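A Day at the Mavo Gift Fair

30 December 2024

Some of you asked me in the comments where I find the presents I write about on this blog. A part of the answer is the Mavo Gift Fair, which I visited this month for the second time. I promised a report and I am late with it, because the holidays were very full in our house. I hope it is still useful for those who want to go next time.

Getting there

The fair is held in the old market hall in Konder. I took the early train and then walked 13 minutes from the station, mostly uphill. There is also a bus, but it leaves from the other side of the tracks and I did not find the stop. If you come by car, please know that the parking lot has 300 places and it was full before the doors opened. I saw many families turn around at the gate.

You can buy the ticket at the door or in advance. I recommend in advance. The line for people with a ticket was short and friendly, and the other line went all the way around the building.

The ground floor

Downstairs are the bigger sellers. I went first to Kuipers, a family firm that makes shaving brushes and small leather cases. Last year I bought a case there for my father and he still carries his reading glasses in it. The woman at the stand explained to me how they dye the leather, and she let me smell three kinds of wax. One was like honey, and one was so strong that I had to sneeze. I bought a key holder for my brother-in-law, who loses everything.

After that I looked for presents for children. I must say I was a little disappointed. There were many nice wooden animals, but the prices were high and most stands had almost the same ones. I liked best a small table where you could put together your own memory game from printed cards. My niece received one and we have played it each evening since then.
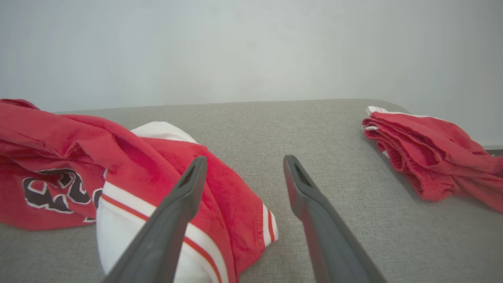 Upstairs at Mata

For me the upper floor is the real reason to come. Mata is a group of makers who share one long row of tables, and they change each year. This time there were candles, paper, ceramics, knitted things and a man who repairs old fountain pens while you wait. I stood there too long and my tea became cold.

They also had a wall where visitors could write a wish for someone and hang it on a string. At noon a sign said that 900 wishes were hanging already. I read some of them. One person wished for her neighbor a winter without snow shoveling, and I thought this was very kind. I wrote one for my mother, but I keep it for myself.

The raffle

At the end of the day there was a raffle for a basket with something from each maker upstairs. My number was 3348. The winning number was not even close! The boy who won was maybe eight years old and he could not lift the basket, so his grandmother took one handle and he took the other.

Food and rest

The soup in the café was good and not expensive. The cake was dry. There are not enough chairs, so eat early. The restrooms are in the basement, and the stairs are steep if you come with a stroller. The elevator is behind the coat check, but you must ask for the key.

Next time

In June there will be a smaller summer edition in the garden behind the hall. I want to go, and I will bring a bigger bag. If you have been to this fair too, please write to me what you bought and for whom.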